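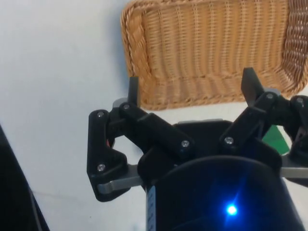 工单 2964：夹爪张开行程不稳定，放块时偶尔带着块一起抬起

首页 产品 下载 知识库 工单 论坛 登录

支持中心 > 末端执行器 > Grekska 工作单元 > 处理中

本网站使用 Cookie 以改善浏览体验。继续浏览即表示您同意我们的 Cookie 政策。 接受 管理设置

提交人：Hòa Kiều（Nzioka 实验车间）
供应商支持：Salim Urio（Jastden）
抄送：Sorcha Hanrahan、Gitau Makori
优先级：中
状态：处理中，等待供应商答复

一、现象

单元的任务很简单：从台面上夹起一个方块，移到藤编篮子上方，松开，退回。自从4月换过一次夹爪线束以后，放块这一步开始出问题。指令发的是全开，控制器也回报“到位”，但有时方块会跟着指尖抬起一小段才掉，落点就偏了，偶尔磕在篮沿上弹出来。

出现没有规律，至少我没看出规律。上午跑得好好的，下午同一个程序、同一个篮子，连着两次带块。重启控制器以后会好一阵，好多久说不准。单独发开合指令，空手动作，看着完全正常。

抓取那一侧没有异常。夹持力没改过，方块也没有在搬运途中掉过。

二、供应商第一次答复，以及我为什么没有照做

Salim 的第一封回复建议三步：升级 Ronunov 控制软件，恢复出厂参数，重新做行程标定。附件是一份通用的排查表，我翻了一遍，里面连我们这个型号的连杆图都没有。

升级和恢复出厂我暂时都没做。一旦恢复出厂，现有的行程零点就没了，之后不管问题消失还是还在，都说不清是哪一步起的作用。我以前在另一台机器上吃过这个亏，三样东西一起换，故障没了，两个月后又回来，等于什么都没查。

另外，“到位”这个信号本身我就不太相信。按手册的说法，它取自电机侧的编码器，只说明电机转到了该转的角度，说明不了指尖开到了多大。中间还隔着整套连杆和销轴。拿这个信号来证明机械部分没问题，理由不成立。

三、机械检查

断电，挂牌，手臂停在维护位，夹爪空手。以下按实际做的顺序记。

1. 用手轻推左右指尖，感觉空程。右侧紧实，左侧能推出一点松动。松动很小，推第一遍时我以为是自己手在晃，换 Gitau 来推，他也说左边松。

2. 看连杆上的内六角螺钉。左侧斜连杆靠近中央那一颗，扳手一搭就能转过小半圈。其余各颗没有动。这颗螺钉上没看到螺纹胶的痕迹，换线束那次的记录里也没写拆过它。问了一圈，没有人承认动过。

3. 拆下这颗螺钉，螺纹完好，销轴表面有一道浅印。印子是早就有的还是最近磨出来的，我判断不了。涂中等强度螺纹胶，按手册力矩装回，静置到第二天再上电。

4. 检查指尖。两片指尖都没有弯，内侧面用无绒布擦过，布上有一点灰，谈不上粘。Sorcha 一直怀疑是方块漆面发粘，我把方块也擦了，放在一起备查。

5. 夹爪两侧那对横着伸出的灰色金属条，顺手按了按，没有松动。它们不参与开合，记一笔免得下次又有人来问。

关于指示灯：夹爪底座上的蓝灯在带块的时候一直亮着，和正常的时候没有区别。所以别指望看灯判断，排查表里那句“观察状态灯颜色”在我们这里用不上。

四、2025年7月5日上电测试

程序不变，速度不变，软件版本不变，参数不变，只有那颗螺钉是新装的。

第一轮跑 42 个循环，没有带块。Gitau 说可以关单了。我不同意，这个故障本来就时有时无，修之前也有过一上午不出事的时候。

第二轮继续跑，跑到中途带块一次。幅度比以前小，方块还是落进了篮子，如果只看最后结果就会算成功。我把落块瞬间的关节角和夹爪指令都导出来了，附在工单后面。指令没有延迟，“到位”照常回报。

结论只能写到这里：螺钉松动是真的，装好以后情况有改善，但还有第二个原因没找到，或者带块和螺钉根本是两件事，改善只是碰巧。我倾向前一种，证据不够。

五、台面和走线

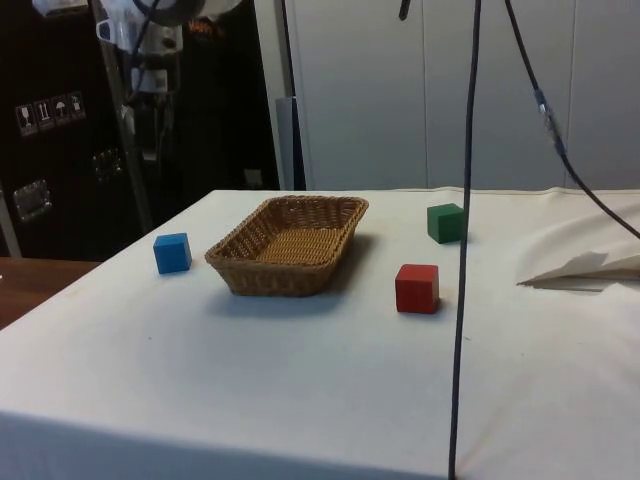
剩下的嫌疑我放在线束上。4月换的那条比原来的硬，弯曲半径也大，手腕转到某些角度时会不会拽着夹爪本体偏一点，值得查。偏一点就够了，指尖不再对称地离开方块，一边先松，一边还贴着，看起来就是“带块”。查这个要先把手臂以外的线分清楚。单元里垂着的线不止一根，那根几乎竖直的细黑线从绿块和红块右侧经过，一直到桌子前沿以下，看着是悬在桌前，没有搭在台面上；再往右还有一根斜着走的，中途有一段浅蓝灰色的接头或护套。这两根先做标记，再看手臂全行程有没有可能碰到。以前有人口头说过“碰不到”，没有留下任何测量，我不采信。

走线检查分三步，今天只做了前两步。

第一步，手臂降到最低速，单步走完抓取到放置的全部路点，每个路点停住，看夹爪线束有没有绷直。在篮子上方的放置点，手腕转角最大，线束贴着护夹，用手指拨不动。别的路点都能拨动。这一条比前面所有发现都更像原因。

第二步，松开手腕处的第一个护夹，放出一小段余量，再夹回去。放置点重新检查，线束能拨动了。手臂回到维护位时余量会下垂一点，要确认不会钩到连杆，我走了一遍，没有钩到。

第三步，长时间测试。还没做，见下面。

台面顺便说几句。蓝块放在篮子左边，红块绿块在右边，三个方向都要抓，手腕转角各不相同。要是真和线束有关，带块应该集中在某一侧，这一点以前的日志里没有记，只写了成功或失败，翻回去也分不出来。从这一轮开始，日志里加两列：方块颜色，起抓位置。Mercy Swai 问能不能让脚本自动填，可以，但在脚本改好之前先手填，别等。

白布也要管一下。左侧台角拉得紧，台面上有几道轻微的褶。方块放在褶上会略微歪，夹起来的姿态就不正，放的时候自然也不正。我不认为这是主因，带块发生在松开的一瞬间，和起抓姿态关系不大，不过长测试之前把布抻平，免得结果出来又多一种说法。桌面右后方那团白色的东西，长测试时拿走。

六、供应商第二次答复

Salim 看过导出的数据，回复说“不排除软件滤波造成的张开延迟”，仍然建议升级 Ronunov。我请他指出数据里哪一段显示延迟，目前没有收到具体时间点。他另外提到，连杆螺钉应每 2,000 次循环检查一次。这个要求在我们手里的那版手册里没有，已请他把写有这一条的版本发过来。

如果新手册里确有此条，我们补进保养表。如果没有，请 Jastden 在工单里书面确认，口头说的我不往保养表里写。

七、待办

长测试：Gitau。三种颜色轮着来，每次记颜色、位置、是否带块、是否入篮。带块但入篮的单独算，不算成功。中途出现带块不要停机，也不要重启控制器，重启会把现象压下去一阵，数据就白跑了。

测试期间复查左侧那颗螺钉：每跑满一个班次断电摸一次，不拧，只看划线有没有错开。划线用白色漆笔，我已经画好了，右侧对应位置也画了一道作对照。

备用线束：Sorcha 去问还能不能买到原来那种软的。如果买得到，换回去再跑同样的测试。买不到就保留现在的余量，护夹位置拍照存档，以后谁拆谁装回原位。

软件升级：暂缓。线束和螺钉的结果出来之前，不接受任何人以“顺便”的名义升级。

编码器与指尖开度的对照：我来做。用卡尺量 7 个指令开度下的实际指尖间距，先在维护位量一遍，再在放置点的手腕姿态下量一遍。两组数如果对不上，就能说明线束或者连杆在那个姿态下有影响；对得上的话，我前面关于线束的判断要打折扣。

附件：关节角导出、夹爪指令导出、手写检查单扫描件。

最后更新人：Hòa Kiều。下次更新等卡尺数据。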